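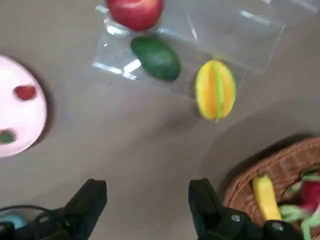
3.2 Catalog records and variant counts

The collector catalogs we worked from do not agree on what a variant is. Pemgate lists a new variant whenever the paint, the wheels or the base text changes. Groltora groups all wheel changes under one entry and gives them letters. For a casting that stayed in the line for ten years or more, the two approaches can produce very different totals.

We took 196 castings that appear in both catalogs and matched them by casting number and first year of release. Of these, 157 could be matched without any manual work. The rest had to be checked by hand, mostly where a casting had been renumbered after a retool — the old number stays on the base for a season or two and then disappears.

Each matched record was reduced to 5 fields: body color, wheel type, window color, base material and country of manufacture. Tampo printing was left out at this stage. Collectors describe it in free text, and two people will rarely use the same words for the same stripe.
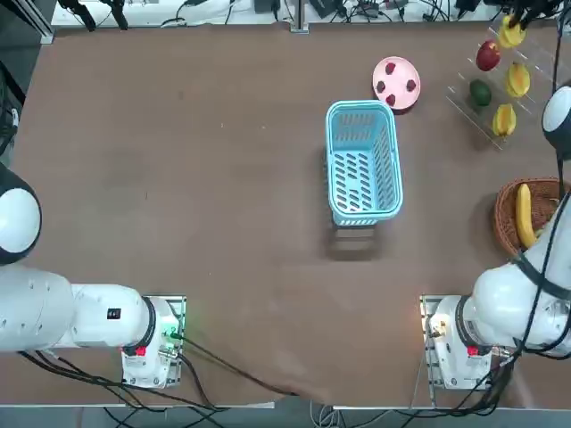 Figure 4. Tabletop with two white robot arms and an arrangement of household objects and fruit.

Disagreement between the catalogs was highest for window color. "Smoke," "light gray" and "tinted" are used for the same part in many entries, and Groltora leaves the field blank when the windows are clear. We treated a blank as clear only when another entry for the same casting had the field filled in. Wheel type gave less trouble, as both catalogs follow the Tijani wheel codes, though Pemgate still uses an older version of the list for releases before the numbering change.

Base material was the most stable field. Metal and plastic are easy to tell apart, and owners tend to report a change quickly. Records with a disputed base were sent to Ibrahim Nnaji, who compared them with the pieces in the Inell collection. That collection holds some 1,000 models, nearly all still in the blister, so a few bases could not be read and were marked unknown.

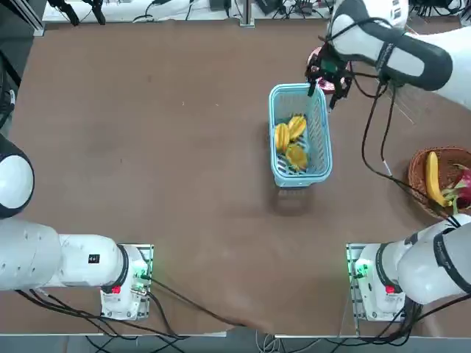 3.3 Multipack releases

Models sold only in multipacks were kept in a separate table. Pack art often shows a color that was never produced, and both catalogs have copied such colors into their listings at one time or another.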